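**Casimiro Iglesias** - 22/07/2020

My cat clips on Clikby stop playing at 45 seconds. Longer ones too. Tried 2 browsers, same thing. Anyone?
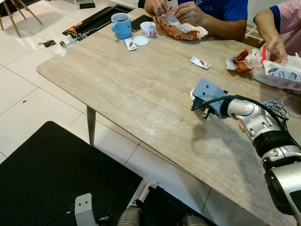

Oh and the thumbnails are fine, its only playback.

**Eusebio Herrero**

Log out, clear the cache, log in agian. Then switch autoplay off - worked for my kitten playlist, all 246 of them.
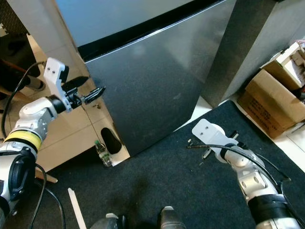
*Gray refrigerator, kitchen side*

**Naster**

Same here. No fix yet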